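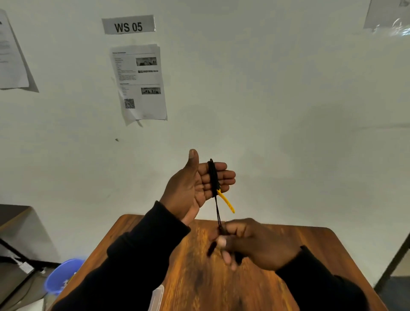

Manual de Cordoaria Leve > Parte II > Capítulo 3 -- Nós de laçadas múltiplas

Um nó de laçadas múltiplas é uma estrutura em que o mesmo cordão dá várias voltas em torno de um núcleo, de um suporte ou de si próprio antes de ser fechado. A resistência da peça depende da tensão com que essas voltas são assentes, da sua ordem e do comprimento reservado para as pontas. Nos trabalhos de pequena dimensão, o suporte mais imediato é a própria mão: a mão esquerda mantém-se ao alto, com o polegar para cima, e o cordão preto enrola-se em voltas apertadas junto à base dos dedos, enquanto a direita segura as pontas mais abaixo, entre o polegar e os restantes dedos. A ferramenta estreita de plástico amarelo fica presa contra as voltas, em diagonal. Esta posição de trabalho é designada, ao longo do capítulo, por posição de enrolamento.

3.1 Âmbito do capítulo

O capítulo trata dos nós executados sobre a mão e dos nós executados sobre molde rígido. Excluem-se os nós de rede, tratados no Capítulo 5, e as costuras de mão em cabo torcido, que exigem a abertura dos cordões e pertencem a outra família de técnicas. Pressupõe-se que o leitor domina a terminologia do Capítulo 1 (chicote, seio, firme, volta, cote) e que sabe preparar as extremidades do cordão segundo o Capítulo 2.

No final do capítulo, o leitor deverá ser capaz de:

-- calcular o comprimento de cordão necessário para um dado número de voltas;
-- executar um enrolamento regular, sem cruzamentos;
-- passar o chicote sob as voltas com o auxílio de um passador plano;
-- identificar os defeitos de tensão mais frequentes e corrigi-los sem desfazer a peça.

3.2 Material

Os exercícios foram preparados para cordão entrançado de poliéster, de alma cheia. O cordão de algodão é admissível, mas alonga-se de forma irregular e dificulta a comparação de resultados entre alunos. Recomenda-se uma cor lisa. Os cordões mesclados mascaram os cruzamentos e atrasam a sua deteção.

Para cada exercício corta-se um troço de 620 mm, salvo indicação em contrário. O valor inclui a reserva para os dois chicotes, que nunca deve ser inferior a 60 mm por ponta. Uma reserva mais curta escapa dos dedos durante o aperto final e obriga a recomeçar.

O passador utilizado nas aulas é o modelo plano da Brander, em plástico. Os passadores metálicos de secção redonda servem igualmente, embora afastem mais as voltas no momento da introdução. A agulha de rede, de forma semelhante, pode substituir o passador desde que a espessura não exceda a do cordão.

3.3 Posição de enrolamento

A mão de suporte fica na vertical, com a palma voltada para o lado da mão de trabalho. Os quatro dedos mantêm-se juntos e estendidos. Dedos afastados produzem voltas de perímetro desigual, defeito que só se torna evidente depois de retirada a peça. O polegar permanece livre e intervém apenas para fixar o início do cordão.

As voltas dispõem-se lado a lado, da base dos dedos para as pontas. A tensão deve ser constante e suficiente para impedir o deslizamento, sem marcar a pele. Nos cordões finos, o aluno tende a apertar demasiado as primeiras voltas e a afrouxar as últimas; o exercício 3.1 destina-se a corrigir essa tendência e deve ser repetido três vezes antes de se avançar.

O passador pode ser colocado antes ou depois do enrolamento. Na primeira variante, designada Rusu, a ferramenta fica deitada ao longo dos dedos e as voltas passam por cima dela, deixando aberto o canal por onde o chicote será puxado. Na segunda, designada Brestness, introduz-se a ponta sob as voltas já formadas. A variante Rusu é mais rápida. A variante Brestness permite corrigir a ordem das voltas até ao último momento -- é a que se adota nos exercícios de avaliação.

3.4 Número de voltas

O número de voltas determina o comprimento do corpo do nó. Sobre a mão, trabalha-se em geral com poucas voltas, conforme o diâmetro do cordão. Sobre molde rígido é possível chegar até 23 sem perda de regularidade. Acima desse valor, o atrito acumulado impede que o aperto chegue às voltas centrais, e o corpo do nó fica mole a meio e rígido nos extremos.

A Tabela 3.1 relaciona o diâmetro do cordão com o perímetro do suporte. Os valores referem-se ao cordão Orkesora de série média e devem ser corrigidos para outras construções pelo método descrito em 3.6.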